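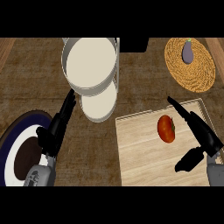 Saha Supper Club Opens Second Kitchen in Teltbridge

TELTBRIDGE – The Saha Supper Club, the pay-what-you-can dinner that has been filling the old Brollitz shoe store every Tuesday, is opening a second kitchen across town in December. Doors open at 5:30 p.m., and the first night's menu is already set: squash soup, rice with lentils, cabbage slaw and baked apples.

The club started with one long table and a borrowed stove. Last month it served 422 dinners, and on the busiest night the line went past the bakery and around the corner (people were very patient, and the bakery sent over rolls!). The new kitchen, in the former Sustbridge Hardware building on the river side of town, has room for 18 tables and a stove with enough burners to keep two soups going at once.

"We have wanted a river side kitchen since our first winter," the club said in a statement. "So many of our regulars ride the bus over the bridge to eat with us, and now they can walk. We're thrilled, and we can't wait to cook in there."

Dinner works the same way at both locations. Guests sit where they like, food comes to the table in big dishes for sharing, and there is a jar by the door for anyone who wants to chip in. No sign-up is needed. Both menus will have a meatless main dish every week, and cooks will label anything with nuts, milk or wheat.

The club is also bringing back its recipe swap. Neighbors have handed in more than 1,000 recipe cards so far, many of them handwritten and a few with gravy on them, and the cooks pick one each week to try out on the crowd. Cards can be dropped off at either kitchen during dinner. Please write the number of servings on the card, along with the oven temperature if there is one!

The Brollitz location will keep its Tuesday dinners with no change in hours. Parking at the river side kitchen is behind the building, and the ramp entrance is on the left side of the lot.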